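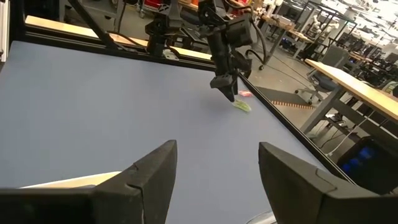
Le plateau gris-bleu clair, surface lisse et mate.

Quelle hauteur pour une table de coupe quand on est deux à s'en servir ?

Posté par Mercedes Rivadeneyra dans Couture et ameublement

Bonjour à tous,

Je couds surtout des rideaux et des housses de coussin, un peu de vêtement quand on me le demande. Jusqu'ici je coupais par terre dans le couloir, et mes genoux ne suivent plus. J'ai récupéré un grand plateau en bon état, qu'il me reste à poser sur quelque chose de stable à la bonne hauteur.

Le problème est que nous serons deux à travailler dessus, ma belle-sœur et moi, et qu'elle fait une tête de plus que moi. J'ai essayé de couper sur le plan de travail de la cuisine : pour moi c'est presque bien, pour elle c'est trop bas, elle se plaint du dos au bout d'un quart d'heure. Sur la table de la salle à manger nous avons mal toutes les deux.

J'ai regardé les piètements réglables de chez Ciltetti. Il y a un modèle à manivelle et un modèle à goupilles, moins cher, qui se règle pied par pied. Je ne sais pas si on change vraiment la hauteur tous les jours avec des goupilles ou si on finit par laisser tomber. J'ai aussi pensé à deux caissons à tiroirs, ce qui me donnerait du rangement pour les patrons, mais alors la hauteur est fixe.

Autre chose : est-ce que je dois prévoir de repasser sur la même table ? J'ai une planche à repasser ordinaire et pour les grands panneaux de rideaux c'est pénible, le tissu traîne par terre pendant que je fais l'autre bout.

La pièce n'est pas grande. Je peux faire le tour du plateau sur trois côtés, le quatrième sera contre le mur sous la fenêtre.

Merci d'avance pour vos conseils.

Mercedes

Vilém Michalík

Bonjour Mercedes,

J'ai travaillé longtemps dans un atelier de tapisserie, à Skudness, et la règle qu'on appliquait était simple. Vous vous tenez droite devant la table, avec les chaussures que vous portez d'habitude, les bras le long du corps, et vous pliez les coudes. Le plateau doit arriver une bonne largeur de main sous le coude. Plus haut, vous levez les épaules pour passer les ciseaux. Plus bas, vous vous penchez, et c'est ce qui fatigue votre belle-sœur.

Prenez la mesure pour vous deux et notez l'écart. S'il est de 3 ou 4 centimètres, prenez le milieu et n'y pensez plus. S'il est plus grand, réglez la table pour la plus grande des deux et donnez à l'autre une marche. Il vous faut une marche longue, sur laquelle on peut faire deux pas de côté, et pas un petit marchepied de cuisine dont on tombe en suivant une ligne de coupe. Une estrade basse en planches, avec un antidérapant dessous, se fabrique en une après-midi. Chez nous il y en avait une devant chaque table et on la glissait dessous le soir.

Pour les goupilles : on règle une fois, on ne règle plus. Il faut soulever le plateau, retirer la goupille, retrouver le même trou aux quatre pieds, et à deux c'est déjà une opération. Je ne vous le conseille pas si vous comptez changer tous les jours. La manivelle va bien, à condition de vérifier la charge admise. Le modèle que j'ai eu entre les mains portait jusqu'à 25 kilos en plus du plateau, et un rouleau de tissu d'ameublement pèse vite lourd quand on y ajoute la machine.

Les caissons, je les garderais pour le rangement mais sans poser le plateau dessus. On se cogne les pieds dedans. Quand on coupe, on avance un pied sous la table sans s'en rendre compte. Si vous tenez aux caissons, mettez-les en retrait du bord.

Pour le mur sous la fenêtre, laissez quand même un passage pour la main, sinon vos craies et vos épingles tombent derrière et il faut tout bouger pour les reprendre.

Ctibor Bartoš

Des tréteaux. J'ai une porte posée sur deux tréteaux et ça fait très bien l'affaire.

Ataahua Pearce

Je suis d'accord avec Vilém pour la hauteur et pour l'estrade. J'ajoute deux ou trois choses sur le repassage, comme il n'en parle pas.

Oui, on peut repasser sur une table de coupe, mais jamais directement sur le plateau. Beaucoup de revêtements marquent ou se décollent à la vapeur, et une fois que le bord a gonflé on ne le rattrape pas. Moi j'ai une couverture de laine pliée en double, recouverte d'un drap en coton lavé plusieurs fois, le tout roulé dans un coin quand je n'en ai pas besoin. Il faut de la vraie laine, les couvertures synthétiques fondent. J'ai trouvé la mienne dans une vente de quartier à Pikley pour presque rien.

Pour les rideaux, repassez dans la longueur de la table et mettez une chaise à chaque bout, dossier contre le plateau, avec un drap propre par-dessus. Le tissu descend sur la chaise et pas sur le sol. C'est tout bête et ça évite de recommencer l'ourlet.

Notez que la bonne hauteur pour repasser est un peu plus basse que pour couper, car on appuie. Si vous avez l'estrade, montez dessus toutes les deux pour repasser.

Pour la coupe elle-même, si vous utilisez un cutter rotatif il vous faudra un tapis. Prenez-en un grand tout de suite. J'avais commencé avec un petit de 46 cm de large et je passais mon temps à le déplacer sous le tissu, ce qui décale les épaisseurs. Aux ciseaux, vous n'en avez pas besoin.

Dernier point, la fenêtre. Si la lumière arrive en face de vous, vous verrez bien la craie le matin et mal en fin de journée. Je travaille le jeudi soir et j'ai fini par fixer une lampe à bras au mur, à gauche puisque je suis droitière. Si votre belle-sœur est gauchère, prévoyez-en une autre de l'autre côté.

Mercedes Rivadeneyra

Merci à tous les trois. Nous avons mesuré les coudes hier soir et l'écart est trop grand pour couper la poire en deux, ce sera donc l'estrade. Mon beau-frère a des planches de reste dans son garage. Pour le piètement je vais rappeler Ciltetti et demander la charge du modèle à manivelle avant de commander. Si c'est trop juste je prendrai des pieds fixes, coupés à la bonne longueur.

Ctibor, vos tréteaux sont à quelle hauteur ?

Ctibor Bartoš

Aucune idée, ils étaient déjà là quand j'ai acheté la maison. Je mesurerai.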